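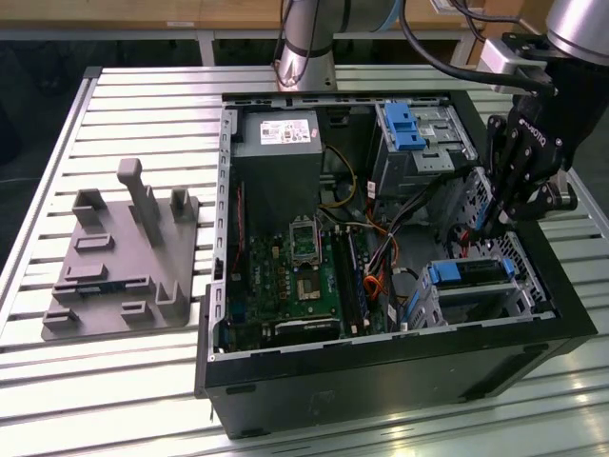
Figure 1. Desktop tower opened up on the work cell, with the three-finger gripper over the drive area.

Taking computers apart with robots: what we saw at the Mallum open day
Visit report, Introduction to Automation
Submitted by: Lợi Văn
Date of visit: Thursday, May 30, 2024

1. Why I went

The course asks each of us to visit one place where robots do real work and report on it. Most of my classmates picked the Dikico bottling plant, where the robots have been running for years and there is a free lunch. I picked the Mallum open day because the flyer said "see a robot recycle a computer," and I did not believe it.

Mallum is a small company in Stovholm that sorts and strips old office equipment. Most of the stripping is done by hand by people standing at benches with power screwdrivers. The robot cell is a development project in a side room. On the flyer it looked like the main business, and I think that is the first thing a visitor should know.

2. The setup

The cell is a table made of aluminum slats. The computer lies on its side with the side panel off, so everything inside faces up. A silver arm with a Robotiq three-finger gripper reaches in from the right (Figure 1). To the left of the computer is a grey 3D-printed tray with posts, cradles and slots on it. The engineer who ran the demonstration, Mr. Nowakowski, called it the fixture and said it is there to hold small parts in a known position once they are out of the case. He said a new version gets printed nearly every month.

I asked who takes the side panel off. A person does. I asked who puts the computer on the table. A person does that too. The computers for the open day had been chosen in advance and were all the same model, left over from one office clearance. Mr. Nowakowski was open about this and I give him credit for it, but he only said so when asked.

3. The task

The work is divided into steps, and each step is supposed to have its own program. These are the ones on the wall poster:

Open the CPU socket and remove the processor
Remove the memory
Release and remove the hard drive caddy
Release and remove the optical drive
Unplug the power cables
Remove the power supply

The step shown to our group was the hard drive caddy. In this model the caddy is grey metal with a blue release tab, and the optical drive cage has a blue latch as well. The manufacturer made those parts blue so that a human technician can find them quickly. I asked if the robot uses the color. The answer was "partly." The position is mostly taught ahead of time and the camera corrects it a little. So if the case is a different model, somebody has to teach it all over again. Mr. Nowakowski estimated a day of work per model. Mallum's own handout says the company received 310 different models of desktop computer last year. I did the multiplication on the bus home and it is most of a year of teaching for a single step.

4. What happened in the demonstration

The first attempt was stopped by the operator because the fingers were coming down too close to the metal mesh at the front of the case. He moved the start point and tried again. The second attempt found the tab but pressed it at an angle and it did not let go. The third attempt worked. The caddy came out and was set down beside the case, and people clapped.

By my watch this took 9 minutes with the restarts. On the floor next door I had watched a woman with a screwdriver do the entire computer, all the steps on the poster, in less time than that. When I mentioned this I was told that speed is not the target at this stage. That may be fair. But the handout has the line "up to 700 units per week" on the front page in large type, and there is no note saying when or under what conditions. Nobody I spoke to could say where the number came from. One person thought it was a calculation for several cells running day and night.

5. The cables

I want to give the cables their own section because I think they are the real problem and the presentation spent one slide on them. If you look at Figure 1, there is a bundle of orange, yellow, red, black and white wires running from the power supply area across the middle of the case toward the drive bays. In the next computer of the same model the bundle will be lying a different way, because whoever last serviced it pushed it back in however it fit. You can teach a robot where a socket is. You can't teach it where a loose wire is, at least not the same way.

For our demonstration the plugs on the hard drive had been pulled before we came in. I noticed this only at the end. When I asked to see the unplugging step, the answer was that it would be ready in June.

6. What I thought was good

I don't want to be unfair. The arm moved more gently than I expected, and when it touched something solid it stopped instead of pushing. The gripper could hold a flat metal box and then, in a short extra demonstration, pick up a memory module by its edges without a tool change. The idea of taking parts out whole instead of shredding the computer makes sense to me, since working memory and drives can be sold. There is also an argument about dust and sharp edges. The workers on the floor wear gloves and two of them told me they get cut anyway.

7. Conclusions for the course

The brief for this report asks whether the process we visited is "automated." I would say one step out of six was shown, on one model, with a person preparing the case before and standing by the stop button during. Our textbook would put that in chapter 8, under assisted work, and I agree with the textbook.

I would recommend the visit to next year's students, with two suggestions. Go to the hand benches first, so that you know what the job involves. Then ask to see the robot open a computer that you pick from the pile. I asked, and was told there was not enough time left in the session.

Attachments: Mallum handout (2 pages), my notes and timings (1 page).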